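**Ticket 245: arm stops short of the apple and closes on nothing**

Opened 27/06/2021 by Noel Lumanlan
Site: Womthorpe bench
Status: open, workaround in place

**Fault**

On the pick-and-place task the arm leaves home normally, heads toward the apple, then stops well before it gets there and closes the gripper in mid-air. No error code. The controller logs the pick as done and carries on to the place step with nothing in the fingers. The e-stop works, and I've tested it twice since the fault showed up.

Out of 70 runs this morning it happened on 19. It's worse with the apple at the back left of the table, but I've had it on the right-hand side too.

**Set-up**

Grid cloth on the table, plate and cup in light blue plastic, two apples. Task is to pick the named apple and put it on the plate. Flira controller, Madigan gripper, both on the same firmware we've had since April. 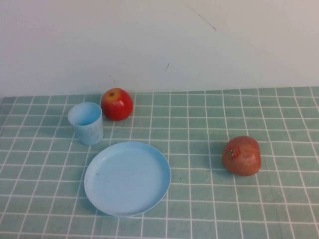

Milagros Manzano: Has anyone checked the depth offset? We had the same early close at Murkville and the wrist camera was reading short after somebody loosened the bracket to clean it. I'd do that before you touch the planner. Also please stop it logging an empty grip as a success, whatever the cause is. That one worries me more than the missed picks.

Noel: Agreed on the logging. Split off as its own ticket and given to Nerea Alcaraz. Haven't looked at the offset yet, doing it now.

**Checks so far**

- Power cycled arm and controller. No change.
- Swapped the gripper cable for the spare. No change.
- Ran the gripper on its own, open and close, 70 cycles. No missed commands.
- Moved the plate out of the way. No change.
- Checked the wrist bracket. One screw was loose, 3 mm of play at the camera end. Tightened it and redid the calibration.

After the calibration I ran the same task again at slow speed. Early closes dropped but didn't go away. Aitana Vidal stood by the e-stop for all of these and didn't need it.

I then set the controller to hold before the close step so I could compare the wrist view with the distance it was reporting. On one of the holds it gave the distance to target as 19 mm, which is plainly wrong.
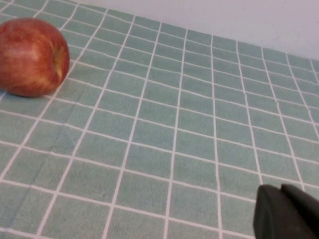

The distance reading is what triggers the close, so a bad number there is enough to explain the fault without anything being wrong in the gripper. I went through the saved wrist views looking for a pattern. In this one the apple is up near the left side, partly out of view, and there's a long stretch of bare cloth between it and the open fingers. My guess is that with the target that far off centre the depth patch lands on the fingers or the near part of the cloth and takes that as the apple. I haven't proved it.

**Workaround**

Close step is now blocked unless the whole target is inside the wrist view. If it isn't, the arm holds and waits for an operator. Slower, but it hasn't closed early since. Keep hands off the table while it's holding, as it will start moving again as soon as the target check passes.

**Still to do**

1. Log the depth patch position on every run (Noel)
2. Grip-empty check using finger width, see the split ticket (Nerea)
3. Threadlock on the bracket screws, all of them (Aitana)
4. Elsie Oakley to sign off before we go back to normal speed

Leaving this open until item 1 has a full day of runs behind it.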